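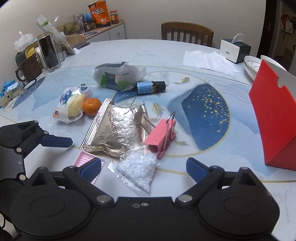 Section 4. Setting up the Tamis countertop water filter

Before you start
Flush the cold line first. Two minutes, full open. Do not hook up to hot – the cartridge is rated for cold only and the warranty goes out the window.

You need: adapter ring, hose, cartridge, the white washer (small bag, easy to lose). No tools.

1. Unscrew the aerator from the faucet. Stuck? Wrap a rag around it and turn harder. Keep the old washer.
2. Drop the white washer in the adapter ring. Flat side up.
3. Thread the ring on by hand. Finger tight, then a quarter turn.
4. Push the hose onto the ring until it clicks. Tug it. If it comes off it wasnt in.
5. Open the housing, counterclockwise. Take the plastic wrap off the cartridge – both ends.
6. Cartridge in, arrow pointing up. Close the housing until the marks line up.
7. Cold water on, slow. Check for drips at the ring and at the housing.
8. Run 9 quarts through and dump it. Gray water at first is normal, just carbon dust. Plants don't mind it.

NOTE: Pull-out sprayer faucets wont take the ring. Ask for the Asow adapter, sold separately.

CAUTION: Never run water over 100 °F through the filter. Switch the lever to BYPASS before doing dishes.

CAUTION: Do not use thread tape on the ring. It makes the leak worse.

Drips
At the ring – washer is upside down or missing. Go back to step 2.
At the housing – o-ring is dry or pinched. Wipe it, a little food-grade silicone grease, close again.
Slow flow – cartridge is clogged or the hose is kinked behind the unit. Check the hose first.

Changing the cartridge
Every 4 months, sooner with hard water. Write the month on the label, e.g. May. Repeat steps 5 thru 8.

Section 4 revised by Woo-jin Ok. Storage and winterizing, see Section 5.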